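**Elis Probert** · Tuesday, September 6, 2022

1/ I have been trying to cancel a gym membership since April. The gym is called Tivard. I went there twice, and one of those times was to ask where the parking was.

2/ You can join Tivard on your phone in the time it takes to eat a banana. To leave, you mail a letter. On paper. I own no stamps. I own a drawer that used to have stamps in it.

3/ So I bought stamps. They only come in a sheet of 20, which means I'm now set up to quit 19 other things.

4/ First letter went out. Three weeks of silence, then an email thanking me for "reaching out about your wellness journey" and offering me a free towel.

5/ I wrote back that I did not want a towel. They marked my request as resolved.

6/ Called the number. Hold music was one pan flute and what I think was a second, angrier pan flute. Got a very nice man named Younes who said he could see my account but couldn't touch it. Like a museum.

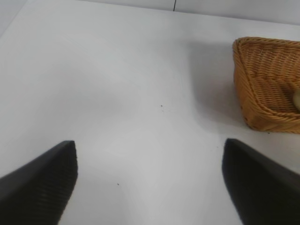
7/ Younes told me cancellations are handled by the "member transitions team." I asked for their number. They don't have a number. I asked for their email. They have a form, and the form is inside the app, and the app had logged me out for inactivity.

8/ To log back in I had to verify my identity at the front desk. So yes, in order to quit the gym I had to go to the gym. That's visit three. My attendance is up 50 percent.

9/ The woman at the desk asked if I was there for spin. I said I was there to cancel. She lowered her voice and said, "Have you thought about a freeze?"

10/ A freeze is where you pay them less to also not go. I'll admit I stood there and did the math.

11/ My neighbor Nouhaila says she got out of hers by telling them she'd moved overseas. They asked for proof. She sent a photo of a beach. It was Lake Michigan. It worked.

12/ I'm a bad liar, so I mailed letter number two, certified this time, with the little green card. I also cleaned out the drawer while I was looking for a pen. Found 3 dead batteries, a key to nothing, and a Tivard coupon for a free smoothie, expired.

13/ Since people keep asking what I've paid so far: $228. For that I could have bought a used bike, let it rust in the yard, and gotten the same results with fresh air.
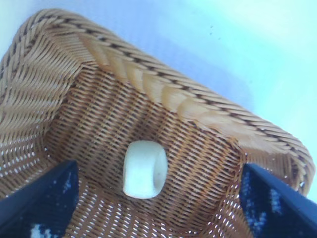
Basket appreciation post. Love a braided rim with a dark stripe in it.

14/ Back to business. The green card came back signed! By someone whose signature is a straight line. I've taped it to the fridge like a report card.

15/ This morning, an email: "We're sorry to see you go." I read it standing up. I may have said "ha" out loud to the kettle.

16/ Second email, four minutes later: "Welcome to your freeze."

17/ Anyway, I have 17 stamps left. If anyone knows how to get hold of the member transitions team, my replies are open. Please don't suggest Lake Michigan, I've already looked up the bus.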